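Equipment Planning for a Dish-Clearing Arm: What We Would Buy and What We Would Leave Alone

Orlando Villca
Project report, 3 December 2023

1. Why the budget came first

The original proposal had us choosing an arm in the first two weeks and writing software after that. I argued for the opposite order and mostly got my way. Every quote we looked at was built around a demo in which one clean mug stands alone on a table. Our task is clearing and sorting items at a kitchen sink, and I did not want to spend the department's money on the strength of somebody's mug.

So the work was done in simulation. The kitchen has a dark gray sink with a draining board, a black faucet on the left side, and a counter behind where plates can stand. The basin is the hard part. Its walls are steep, and from a viewpoint over the draining board the near lip hides part of whatever is lying on the basin floor.
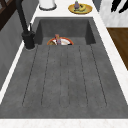

Figure 1. Simulated sink with a plate in the basin and a second plate on the counter behind.

2. The camera question

Deneck sells its arm with a single camera and says one is enough. I doubt it. In Figure 1 only the far half of the plate in the basin can be seen, and a planner has to guess where the near edge is. A guess is fine for a round plate. I would not trust it for a knife.

A second camera is the cheapest item on our list that changes anything. Our line for 2 cameras with mounts is $632, and I would protect that line before any other. Caltska offers a depth sensor that is supposed to make the second view unnecessary, but their brochure gives no test with an occluding edge, and my email asking for one has not been answered.

3. The gripper question

The Huamán gripper is the one everybody on the team likes. It is also the one with replacement finger pads at $69 a set, and the data sheet does not say how long a set lasts near water. Simulation can't tell us that either. Our pads never wear out, which makes every gripper look like a bargain.

What simulation can do is check reach. The faucet takes up space beside the basin, and an approach from that side has to get around both the neck and the lever. We should run every candidate from the other side first and treat the faucet side as a bonus. Small items need their own trials, as a low object close to the lip leaves very little room for fingers to come down.

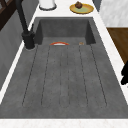 Widon, which lent us the planning template, read a draft of this section and objected that I was pricing the gripper as if the pads were the whole running cost. Their reply said cleaning time and spare cables should be in the table too, and that student teams nearly always leave both at zero. We had left both at zero. The rows are in the table now, without figures, until someone gives us numbers I believe.

4. What I recommend

Buy the cameras. Do not buy an arm in December. Ask Deneck and Caltska for a loan unit, and put the same sink task to each of them, basin included. If neither will lend, I would carry the money over and accept the complaints.

The gripper can wait for the arm. Ordering it first ties us to a mounting flange we have not chosen.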